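Gripper inspection checklist, small-item handling
Units: Mastosum pair (two hand-held grippers, blue pads)
Reference sheet: Homis 561
Revision: April

Complete before each run. Write OK, WATCH or FAIL, then a comment.

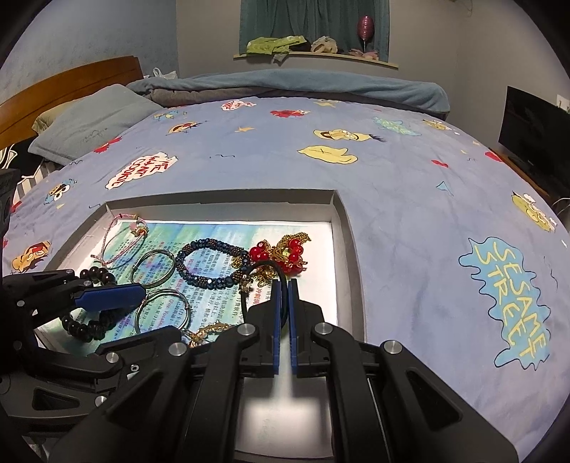
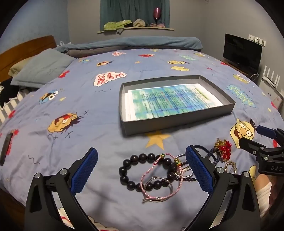

Jewellery sort, Mastosum pair. First: hair tie pinched between the central pads. Second: tray and jewellery pile apart on the bed.

1. Finger pads seated, no lifting at corners
OK. Pad set changed at 1,124 cycles.

2. Pads meet square when closed
WATCH. Gap of one sheet of paper at the tip on unit 2. Xaba pads closed fully on the same linkage.

3. Pivot pins flush, no side play
OK on both units.

4. Housing screws tight
OK. One hex screw on unit 2 took a quarter turn. Mark with paint pen.

5. Fine chain does not catch in linkage
WATCH. Chain entered the outer arm recess twice in 102 picks. Keep necklaces clear of the arms.

6. Thin bangles lift without slipping
FAIL with Drirnov pads, OK with Mastosum. Drirnov set withdrawn.

7. Clearance between units when both work in the tray
WATCH. Minimum not yet agreed. Operators to call out before crossing.

8. Fingers clear of jaws before closing
OK.

9. Tray stable on soft surface
WATCH. Low walls, tips if pressed at one end. Approach from above.

Next full check at 600 picks or after any pad change. Items 2 and 5 stay open.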